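Home Topics Space Animals Robots Ask Us Grown-ups

How does a robot know what to grab?

By Theresia Wyss

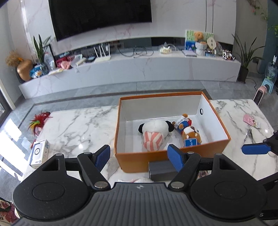

First, a box of toys

Think about getting a soft toy out of an orange box. A panda, say, lying next to a smaller toy in a blue outfit. You look, you reach, you grab. Done! It took you maybe a second and you didn't even think about it.

A robot has to be told how. All of it. The telling is done by software, which is the set of instructions running inside the robot's computer. The metal and plastic bits are the body. Software is more like the thinking.

There are four jobs for the software to do. Let's go through them quickly.

Job one: seeing

A camera doesn't see a panda. It sees dots of colour, thousands and thousands of them, and each dot is really just some numbers. How much red, how much green, how much blue. That's it.

So the first bit of software has to sort the dots out. These white dots go together. These black ones too -- round, fuzzy, could be ears? Ears plus white head, probably the panda. This is called perception. Big word. It means working out what is in front of you.

Tricky bits: toys squashed up close. A tag lying over a toy's head, so part of the face is hidden. Shiny tables! A bright spot of light on a white table can look like a thing when it's only light.

Meifang Ren writes seeing software at a small workshop in Bradton. Her program is called Lei. She showed it over 500 pictures of soft toys before it got any good at telling one from another. "It kept saying a slipper was a rabbit," she told us. "For weeks."

Job two: planning

Now the robot knows where the panda is. How does it get there?

It can't just go straight. There's a box with walls, and if the fingers bump the wall, everything stops or something breaks. So the planning software makes a path. Up, across, down into the box. It tries out lots of paths inside the computer first, before anything moves, and throws away the ones that hit something. One of Meifang's tests threw away 1236 paths and kept just one. That took less time than a sneeze.

It has to pick where to hold as well. By the ear? Might slip. Round the tummy? Better, but only if the fingers open wide enough.

Job three: moving

This one is called control. The path says "go here" and the control software makes the motors do it, and then checks. Did we get there? Bit too far left? Nudge right. Check again. It does this over and over, very fast, the whole time the arm is moving.

You do it too. Shut your eyes and touch your nose. Your arm was checking itself all the way -- you just didn't notice.

Squeezing is control as well. Too soft and the toy drops. Too hard and, well, poor panda. Fingertips with a bumpy surface help because they grip better, so teh robot doesn't need to squeeze so much.

Job four: learning from people

Writing down every little move would take forever. So sometimes a person shows the robot instead. They hold a gripper in their own hand, with a camera on it, and pick things up the normal way. The software keeps a record of what the camera saw and how the fingers opened and closed. Then it looks for patterns. Toy lying flat, fingers go like this. Toy on its side, fingers go like that.

One go isn't enough, you need lots, and in different rooms too. A robot that has only ever seen one tidy table gets in a muddle when there are plants and cables and a telly in the background.

Junhao Liang looks after the recording tools at Konbridge. His job is checking the recordings and chucking the bad ones. Blurry, too dark, fingers missed the toy. "Boring but somebody has to," he says.

Try it at home

You need a friend, a box, 6 soft toys and a scarf.

1. Put the toys in the box.
2. Tie the scarf over your friend's eyes (ask them first).
3. Pick one toy and don't say which.
4. Tell your friend how to move their hand. Only use left, right, forward, back, up, down, open and close.
5. Swap over.

Harder than it sounds! When your friend grabs the wrong toy, work out which job went wrong. Was it the seeing, the planing or the moving?

Words to remember

Software -- instructions a computer follows
Perception -- working out what's there
Planning -- choosing a path
Control -- moving, and checking while you move
Gripper -- the part that holds things, a bit like a hand

Got a robot question? Get a grown-up to help you send it in on the Ask Us page. Shiyu Shi reads them all and the next lot of answers comes out in February.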